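Tips from the bench: when the arm squashes your bread

Quick one this month, typing between batches. We had a fault in April and a few of you asked what we did, so.

What went wrong. Arm went into the basket for a plait, closed on it, kept closing. Crust gave, then the whole middle. Then it lifted, dropped half of it, and carried on to the next pick as if all was well. No alarm. Glenys Prosser hit the stop. Good job she was stood near it.

Cause, after a long evening: someone (me) had loaded the settings for the jam jars. Grip force 70, should of been well under 50 for anything baked. Jars don't mind. Bread does.

So, tips.

Check the force setting before the first pick of the day. Every day. Write it on tape and stick it by the switch.

Soft stuff goes last. Do your tins and jars first, then change over, then bread. One changeover, less to forget.

Test with a stale roll. Never a fresh one, never your hand. If it leaves a dent deeper than a fingernail, turn it down.

Wipe the finger tips. Butter and sugar build up, the grip slips, you turn the force up to make up for it, and you're back where I was. Warm water, drop of washing up liquid, dry cloth. No scourers on the rubbery bits.

Look at the cable by the wrist. If it loops out it can catch on a basket rim. Ours snagged twice before Maxine McAlister spotted it. Slack enough to turn, no more.

Slow it down going in. We run the last bit of the drop at a quarter speed. Costs a few seconds, saves a loaf.

Keep hands out of teh basket while anything is live. Stop button first, THEN rescue the bun. Yes even if it's only a bun.
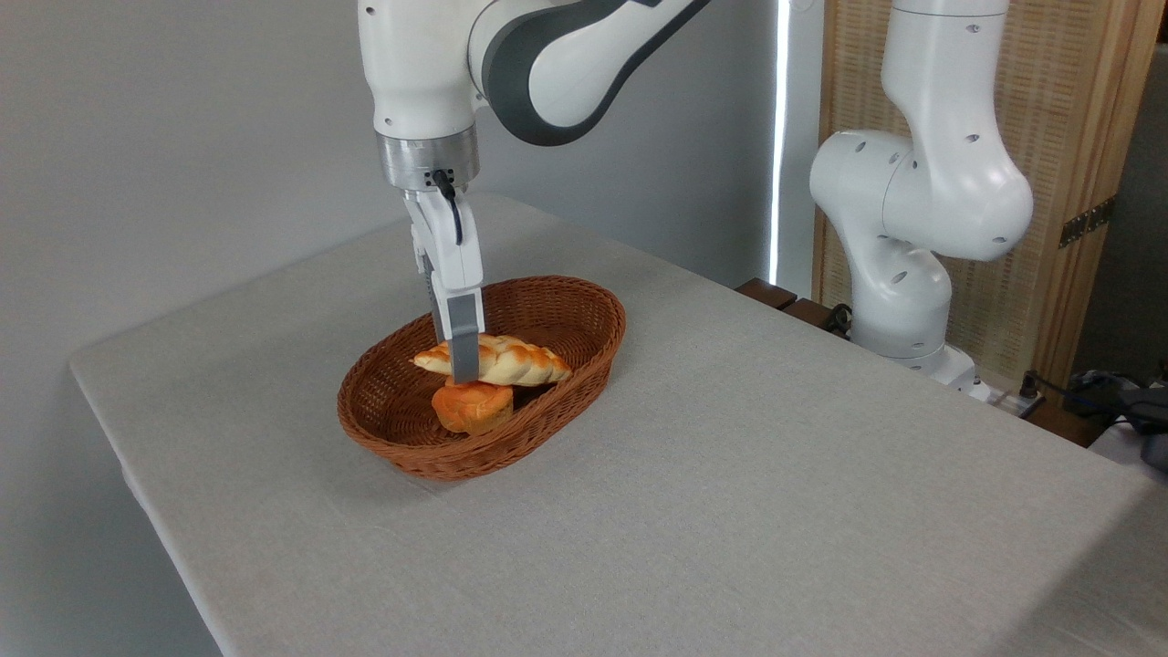

Fingers either side of the plait, bun in front. Check your force before this point.

If it does go wrong: stop, power off at the wall, lift the fingers clear by hand only if your manual says you can. Bin the bread, crumbs get everywhere. Brush out round the fingers before you start up again.

Jaruwan Ratanaporn asked about fitting softer tips. Haven't tried them yet. If anyone has, drop me a line, and say what force you run at.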